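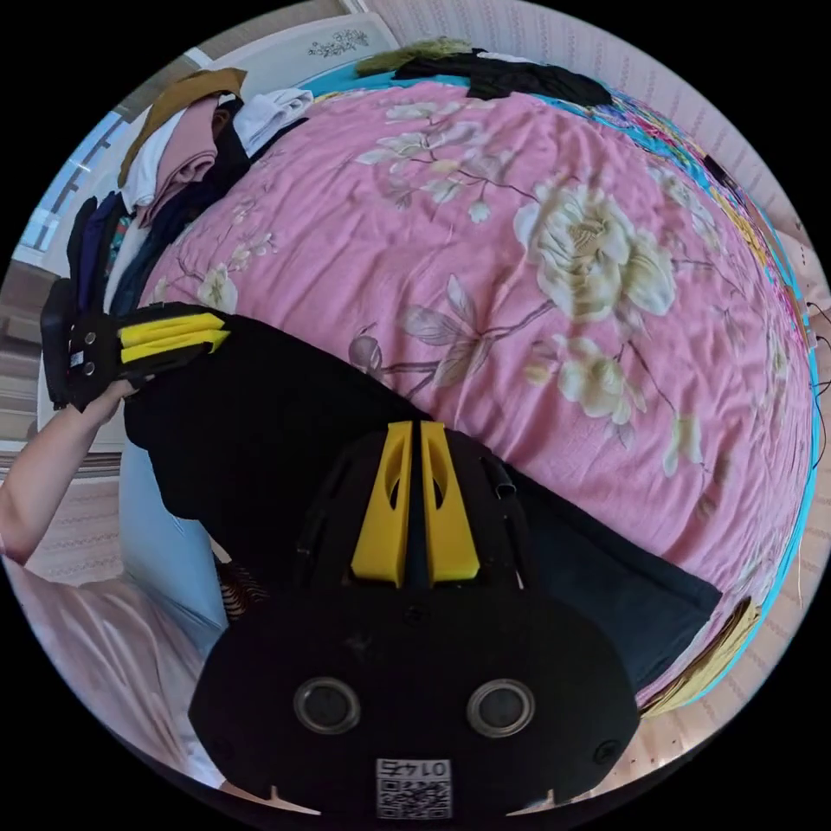
Posted by Stavros Chatzigeorgiou | Oct 28, 2018 | Nenda notebook

Notebook > Nenda > Faults

Garment folding on the bed, hand-held grippers, both hands. Stopped early. Left gripper lost its width reading three times, each time with the fingers closed on cloth. The log shows full open while the pads are plainly shut, so every grasp in that stretch is labelled wrong.

Checked so far:
- Swapped the encoder cable for a new one from Ulter. Same fault.
- Re-zeroed with the fingers closed on nothing. Holds for 9 minutes, then jumps.
- Ran the same unit on the bench with a foam block, 75 closes, no fault.

So it wants load and a twist together. Dark cloth is the worst, but I think that is only because the heavy pieces are dark - you pull harder and the wrist turns. Opened the housing at lunch. The magnet on the finger shaft moves if I push it with a thumbnail. The glue is the Alleto batch we bought in March.
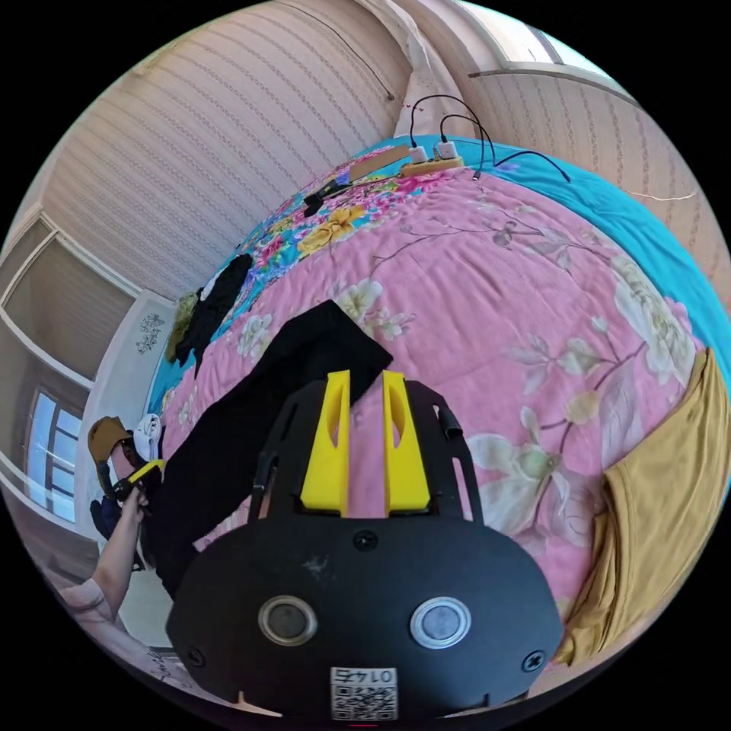

Vlachopoulos doubts the glue and wants the set screw looked at first, having had one back out on an older unit and give the same jump in the log. Asked too that no more be recorded on the left side until it is found. Fair enough.

Took the shaft out. Set screw is tight, paint mark still lined up. Magnet came away with a light pull, and the glue under it was rubbery at one side. Cleaned both faces, roughed the shaft with 1000 grit, glued again and clamped it overnight.

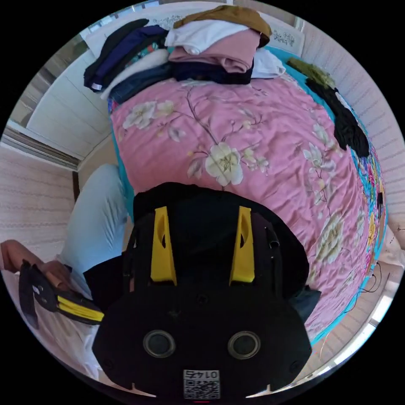
The recordings are a separate job. 11 episodes have the jump in them. I have moved them to the quarantine folder and left the raw files as they are - please do not trim them, the width can perhaps be got back from the finger positions in the video.

To do: pull test on the right gripper, same glue batch. Add a check that flags full open straight after a close.

This site uses cookies to keep you signed in. Accept | Settings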